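3 Keeping the Selia cell in working order

3.1 Layout and daily checks

All trials reported in this paper were run on one cell, which we call Selia after the project that paid for the table. We have spent a good deal more time looking after it than we expected to, and we have come to enjoy that side of the work enough to give it a full section. Papers on block-and-basket tasks tend to give the arm and the policy several pages and the cell a single line. Our own results moved so much with the state of the cell that we would feel uneasy leaving it out.

The task itself is plain. Coloured cubes, red and blue, are placed on a white tabletop next to a dark brown woven basket, and the arm is asked to put them in the basket. Two cameras are used throughout: one small camera at the wrist, which travels with the gripper, and one fixed camera which views the whole working area. Both streams go to the Jirard logger, our name for the recording software, and each trial is stored with the check sheet for that session.

A session opens with the same short routine. The operator wipes the table, sets the lamps to their marked positions on the dimmer, homes the arm, and takes a still from each camera with the gripper parked at the reference pose. These stills are compared with the reference pair kept from the last full set-up. If the finger tip has moved in the wrist view by more than the tolerance given in 3.2, the session does not begin until the camera has been reseated. It is a dull rule and we love it! Before we brought it in, a whole afternoon of trials could be lost to a bracket screw that had worked itself half a turn loose.
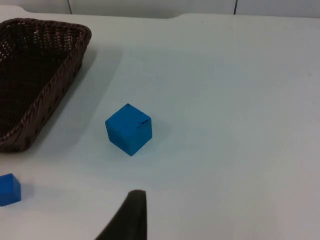
The cubes are checked next. We keep a box of spares and rotate them, but a cube with a small scuff or a stain on an edge is left in use on purpose, as we want the policy to cope with worn objects. A cube is retired only when a corner has been crushed enough to change how it sits between the fingers. Retired cubes go in a jar on the shelf, which is by now a rather cheerful thing to look at.

3.2 Reseating the wrist camera

The wrist camera gave us the most trouble in the early weeks and is now, we think, the best-behaved part of the cell. It sits on a printed bracket, the Carrilho mount, held by 2 screws and located by a shallow lip. The lip does the real work. In our first version the screws alone fixed the angle, and each time the camera came off for cleaning it went back on slightly differently.

The finger that shows at the bottom of the wrist view turned out to be a very handy gauge. It is rigidly tied to the gripper, so any change in where its tip appears at the reference pose must come from the camera or from the finger itself. We first swap in a fresh finger pad and take another still. If the tip comes back to its place, the pad was worn and the camera is left alone. If it does not, we slacken the screws, press the bracket fully against the lip, and tighten the two screws in turn by small amounts – tightening one right down before starting the other will tilt the mount every time.

After reseating, the hand-eye calibration is repeated in full. We tried a shorter version with fewer poses and gave it up after a fortnight. It passed its own checks nicely and then drifted at the edges of the table, where the basket often stands. 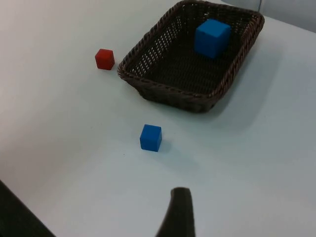

Basket position is varied between trials and is never measured by hand. The operator picks it up, turns it and sets it down, keeping it inside the area the arm can reach without folding its elbow. Placing by eye sounds careless, but it gave us a far wider spread of angles than the printed grid we began with. People using the grid tended to favour the same few squares, and we had hardly any baskets lying on the diagonal until the grid was taken away.

3.3 Light, shadow and the basket rim

The basket is the hardest object in the cell to see well and the most rewarding to think about. Its colour is dark and its walls let light through in places, so the depth estimate along the sides can break into patches. The rim is thicker and gives a steadier signal. We therefore use the rim alone to locate the opening, and treat everything below it as a region to be entered from above.

Lighting was changed once during the study, in August. The original lamp stood close to the table and threw a hard shadow from the basket, and the cube detector would now and then report the edge of that shadow as an object. Moving the lamp back and fitting a diffuser – a sheet of drafting film, nothing fancier – softened the shadow a great deal. False detections along its border became rare enough that we dropped the filter we had written to remove them, and with it went a delay of 200 ms per cycle. Of all the small jobs done on the cell, this one pleased us most.

A red cube close to the basket needs some care. The white table picks up a little of its colour, and a threshold set too low will make the block look larger than it is. We tune the red threshold with the cube set beside the basket, in or near the shadow, and leave it alone for the rest of the session. 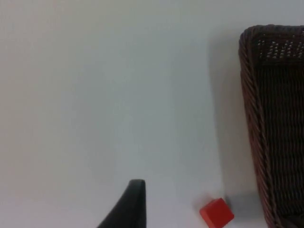

Figure 2. Wrist camera view with the gripper finger, a red cube and the left rim of the basket; the soft shadow of the basket lies along the rim.

3.4 Upkeep of the gripper

The fingers are wiped with a damp cloth at the start of the day and again at the midday break. Pads are changed after 300 grasps or when the pad gauge fails, whichever comes first. We arrived at that number by running one pair of pads until they began to drop cubes, which happened at a little over three times that count, and then choosing a limit with plenty of room to spare. The opening width is checked at each pad change with a Fludetura block, a machined spacer from our own workshop, and the zero is reset in software if the reading has shifted.

The arm needs much less. The joint brakes are tested weekly and the cable loop at the wrist is looked over for kinks. After every 1000 trials the whole arm is taken through its range by hand with the power off, simply to feel for roughness in the joints. Sowmya Nadar found a dry bearing at joint four this way, well before anything showed in the motor current logs, and the repair took a morning when it might have cost us the month.

3.5 Resetting between trials

A trial may end with every cube in the basket or with only one of them there, and in both cases the fixed camera takes a last still with the arm withdrawn. That still is what we score from. We had first scored from the wrist stream, until we saw how often the gripper hid the very cube in question. A cube counts as placed when it rests on the basket floor; a cube leaning on the rim does not. 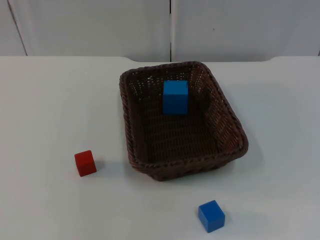 Once the score is stored, the operator empties the basket, sets the cubes out afresh and starts the next trial with a foot pedal. The pedal matters more than it might seem. With the earlier on-screen button the operator had to turn away from the table, and several trials were started with a hand still in the working area, which tripped the safety stop and forced a full homing cycle. With the pedal in place these stops all but vanished, and sessions became a good deal calmer for the people running them.

The reference stills in use for the final set of trials were taken on 06/05/2019 after a complete set-up of both cameras, and the same pair was kept until the end of that set. All failed checks, including those that turned out to be operator slips, are listed with the trial records.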